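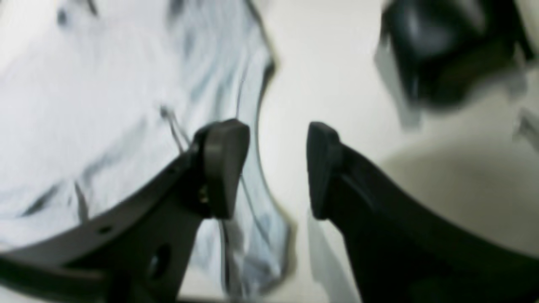

Stellan Nyberg

Section 8. First Cloth Run

You have reached the part of the Zondeno two-arm build where the arms are allowed near laundry. If you skipped Section 6 (end stops), go back. I'll wait.

8.1 Before power

1. Clear the middle of the table. Pencils and paper can live at the near edge, out of reach of both arms.
2. Check the screws that hold the fingertip pads. Snug is enough. The pads crack if you treat them like lug nuts, and I have the drawer of halves to show for it.
3. Bring each gripper to its nearly closed position by hand and look at the tips straight on. The pads should face each other. If one leans, loosen it, square it, tighten again.
4. Tug every connector once, gently. Then tug the one you skipped.

CAUTION: Clear plastic bags are a poor first subject. The overhead camera sees the table right through them and the planner believes it. Start with cloth you don't love.

8.2 Placing the garment

5. Fold a sweatshirt into a rough rectangle and lay it between the arms, toward the far side of the table. Heavy fleece works well. Silk shirts are for people with a bigger budget.
6. Park both arms clear of the cloth, then power up. Leave them parked for 30 seconds while the Wurner driver finds its joints. It will click. Let it.

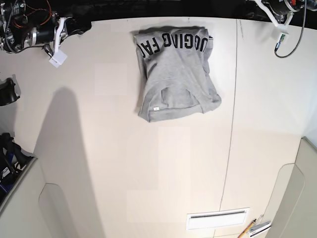 Fig. 8-1. Garment folded, arms clear.

NOTE: Lettering can face whichever way you like. The software can't read, and the big print gives you something to follow when you review the recording.

8.3 First grasp

7. Set speed to 2. The dial goes higher. So does your repair bill.
8. Start the "lift and part" routine from the Clendix menu. Keep one hand on the stop button and the other in your pocket.
9. Watch the fingers as they come down. A finger should press the cloth without bowing. If it bows, stop and raise the table offset one notch.

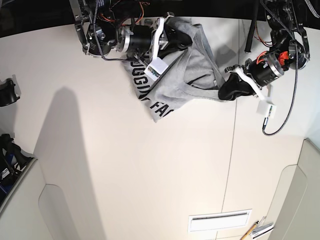
Fig. 8-2. Both grippers at the cloth, one clamped on the black fabric.

10. Check what each jaw has hold of. Trim and inner layers bunch up easily, and the routine doesn't care which layer it gets. You might.

CAUTION: Watch for cable lying on the table near a gripper. A jaw will pick up cable as cheerfully as it picks up cotton. Stop the run before moving it.

If the display shows error 1757, the two arms disagree about where the table is. Repeat Section 7.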